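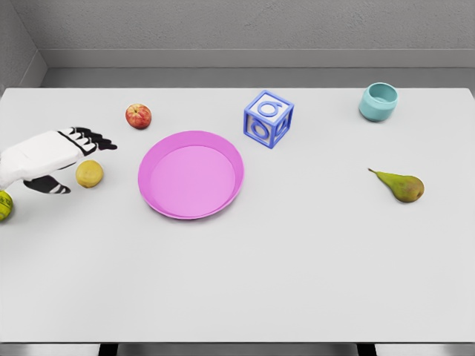 Pre-grasp pose on the lemon, in sim. Fingers and thumb open, plate clear.

23/04/2019

Small update on Iltis, our grasp planner. The new version splits the approach from the close. Before, one optimizer did both and it kept dragging the thumb through the table.

The approach planner now samples 200 wrist poses per object and throws out any that bring the thumb too close to the tabletop. Survivors go to the closing controller, which runs at 50 Hz.

Round fruit is easy to plan for - yaw barely matters. The pear is worse. Most of the rejected poses in last night's log are pear poses.

Also moved scene loading over to Jarton. Object meshes are cached now, so a batch of 2,000 resets no longer reloads the plate every time.

Still open: apple grasps from the far side time out in the collision checker. I have a fix on a branch, not merged.

Next is the cup. Rim grasp first, then handing the result to the place planner.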